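Buy the Boring Spares First

By Maj-Britt Rustad
2 min read

Every equipment budget I see has one big number at the top, and I love that number as much as anyone. A new arm! A better controller! But I've come around to the view that the small lines further down decide what kind of year you have.

Last August at Cestamar we planned for 4 pairs of hand-held grippers and no spare pads. My colleague Eskil Sæther asked for 29 sets. We laughed, then we read his list again, and he got 9. I wish we had given him all of them.

Pads, pins and screws are cheap, and they are where the tool meets the job. Fitting the pads to the job is half the fun – a bead bracelet asks something very different of a jaw than a carton does. 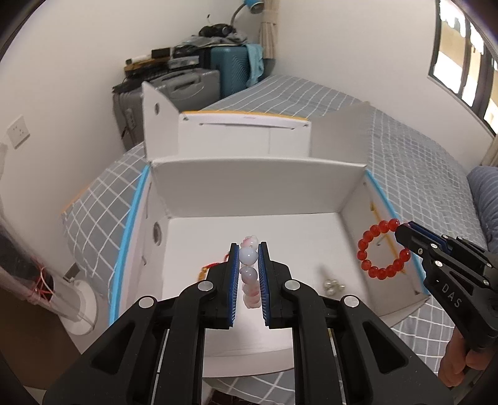 So write the budget from the fingertips back. Start with what you want to pick up, price the parts that will touch it, and only then shop for the big machine. You may find, as we did, that you can afford a second pair of hands. What a great thing to find in a spreadsheet!

Related
Renting or owning: a year at Bislow
What we learned from the Flirninport order
Storage is equipment too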